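Board: Shop Talk > Buying and Budgets
Thread: Second arm or better fingers? Spending the leftover money

ngau_bench
Posted Sep 1, 2019
We have 3666 dollars left in the equipment line and it evaporates in January if I don't spend it. The work is table clearing: cups, cans, bowls, onto a tray or into a rack, repeat until retirement. I have two arms on the table already, so the "second arm" in the title is really a spare, which I am told is a different thing on a purchase form.

Choices as I see them:

Spare gripper, the Jellenix one, quoted at 2478 with the mounting plate.
A box of finger pads, cables and crockery, plus whatever is left over for a proper power setup.
Put it toward a used arm and beg for the difference.

I lean toward the gripper. Talk me out of it or into it.

lullolow
Gripper. When a gripper dies you lose the week it takes for the new one to clear receiving, and receiving is where equipment goes to contemplate. Pads you can order on a Tuesday-type whim. A gripper needs three signatures and a quote that hasn't expired.

fodeo_fan
Disagree with the above. What breaks on you now? Not what would be awful if it broke. I kept a log for a year and the gripper was never on it. It was pads, pads, a cable, pads, and one bowl that went under a caster.

ngau_bench
Pads, mostly. Then cables. We had one wrist cable catch on the dish rack and take the rack for a short trip.

fodeo_fan
I rest my case. Buy pads.

lullolow
You can't spend 3666 dollars on pads.

fodeo_fan
Watch me.

cheapskate_kinematics
Has anyone asked what the quote leaves out? Last time I bought a gripper the price covered the gripper. The cable was extra, the plate was extra, and the bolts for the plate were in a bag with its own part number. Shipping was a work of fiction. If 2478 includes the plate, ask about the cable in writing.

ngau_bench
Asked. Cable is not included. They seemed surprised I wanted to plug it in.

cheapskate_kinematics
There it is.

old_conveyor
I'd look at the boring stuff first. How are you storing things, where does the power come from, do you have slack in the cable runs? I've seen more hours lost to a loose connector than to every gripper failure put together. Money spent on strain relief never makes it into a slide deck, so it never gets spent.

Also the used arm: no. A used arm comes with a used controller and a folder of somebody else's problems. Ours took 7 weeks to install and the manual was for the model before it.

ngau_bench
Fair. Used arm is off the list. Current state of the table, wrist view, so you can all be rude about my cables:

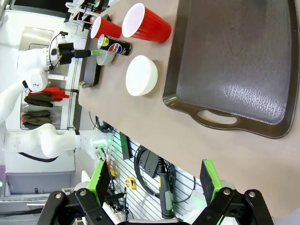 Cups, bowls, a Pepsi can and the brown tray. Green pads are the consumable in question.

old_conveyor
I was going to be polite, but what is going on under that table? Get a cable tray. Get some hook and loop. Both together cost less than lunch for the group.

fodeo_fan
The tape measure hanging with the power gear is a nice touch. That wall panel is better organized than my whole building, it's only the wires below it that have given up.

lullolow
Changing my vote a little. Seeing it, I'd still get the gripper, but I'd sort the wiring the same week. Those pads stick out far enough that anything you hit, you hit with the pads first. Fine by me, they're the cheap part. Until the day it isn't the pads.

cheapskate_kinematics
One more for the list: more dishes. Everyone plans the hardware and then runs the whole job on the same couple of red cups. Then a visitor brings a mug. A trip to a thrift store will get you a crate of awkward shapes for pocket change. Purchasing will hate the receipt, so do it in one go.

fodeo_fan
Seconded. Mugs with handles. Something with a lid if you want to suffer.

ngau_bench
OK, where I've landed. Gripper at 2478, cable on top once they admit what it costs. After that pads, 2 spare wrist cables, cable tray, hook and loop, thrift store crate. Anything remaining goes to pads, to keep fodeo_fan quiet.

fodeo_fan
You've bought the one thing that never broke.

lullolow
That's what a spare is.

old_conveyor
Get the quote reissued before you submit. Ours lapsed while it sat on a desk and came back higher.

ngau_bench
It expires before the form is due. I've written to them again.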